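A drawer that never closed

The owner of Wilance, a small workshop and shop for home storage, received us on Tue 1 July, before opening time. She started the business after 11 years of work in a hotel, where she was responsible for the rooms. We spoke about small objects, and why they are always in the wrong place.

She says that the idea came from her own bathroom. "I had one drawer for everything, and it never closed. Every morning I was pulling and pushing, and I was late. One day I took everything out and put it on the kitchen table. I was ashamed, but I also understood something. Half of these things wanted to stand, and I was forcing them to lie."

Since then she has visited many homes. Clients of Wilance pay for a visit of two hours, and in this time only one drawer or one shelf is put in order. Some people are disappointed when they hear this. "They expect the whole apartment," she says. "But if we do one drawer well, they do the second one alone, and I am happy to lose this money."

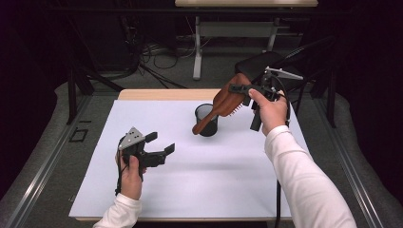 On the subject of containers she has strong opinions, and she does not like to sell them too early. First the client must use what is already in the house – jars, mugs, old boxes. Office supplies are her favorite source. A black mesh pencil cup, for instance, can take a wooden hairbrush with a wide paddle head, if the handle goes in first and the bristles stay up in the air. "People look at me as if I did a trick. It is a cup! It does not know that it is for pencils."

She admits that this solution is not for every brush. A heavy one can pull a light cup over, so she asks the client to try it for a week before deciding. For combs she prefers something lower, and for hair ties a box with a lid.

The shop also carries wooden trays from Gadoren, a family firm with which she has worked from the beginning. Their first order was 40 pieces, and she was afraid they would stay in the storeroom. They were sold before the end of August.

When I ask what she would change in our homes, she thinks for a long time. "The table," she answers. "Please keep one table where you can put everything down and look at it. Without this you are only moving things from one dark place to another."

Then she gets up, as the first customer is already at the door with a shoebox full of cables.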